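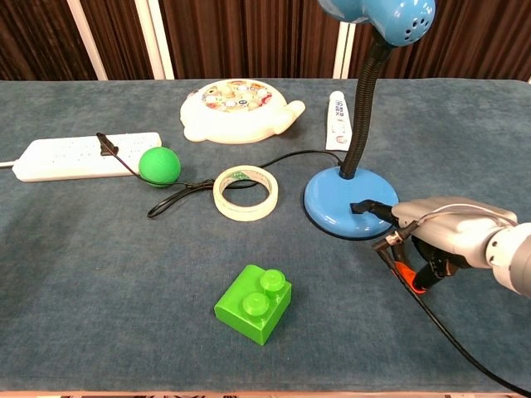 STUDENT PROJECTS / HOUSEHOLD ENERGY

Standby Power and Lighting Habits in Shared Student Housing
January 2024

1. Background

Our course asked each group to pick one everyday cost and measure it. We chose electricity in shared student housing, mainly lighting and devices left on standby. Two of us live in the Ollitz residence and were already arguing with roommates over the bill.

A gooseneck desk lamp is a common item in student rooms, and most people we spoke to treated it as too small to matter. We wanted to know if that was true when a whole floor was added up.

2. Method

We borrowed plug-in meters from the department and placed them in 13 rooms on the Sinavlow side of the building. Each meter stayed in place for 10 days. Residents wrote down when they used their desk lamp, ceiling light, laptop charger and speakers. We did not ask them to change anything.

The ceiling lights are wired in and could not be metered. For those we used the wattage printed on the bulb and the hours in the log. The logs were not equally good. Some people filled them in every evening and others clearly did it from memory at the end.

3. Results

Total use on the metered outlets came to 947 watt-hours per room per day. Laptops and monitors took the largest share. Desk lamps with LED bulbs used very little, even in rooms where they were left on overnight. Older halogen lamps used several times as much for the same hours.

Standby use was higher than we expected. Speakers and game consoles drew power all day in most rooms where they were present. One power strip with a lit switch had nothing else plugged into it and still showed a small reading.

4. Survey

We also sent a short survey to the Ilum and Bednárik houses and got 40 replies. Most people said they turned off lights when leaving a room. Fewer said they switched off a power strip, and several wrote that the strip was behind the bed and hard to reach.

5. Problems

Two meters reset when they were unplugged for vacuuming, so we lost part of those readings and used the remaining days only. Space heaters were left out. They would need a separate study in a colder month, and a comparison with August would also be useful.

6. Recommendations

Replace halogen bulbs in desk lamps first. Put power strips where the switch can be reached. The residence office could lend out meters for a week at a time so that residents can check their own rooms.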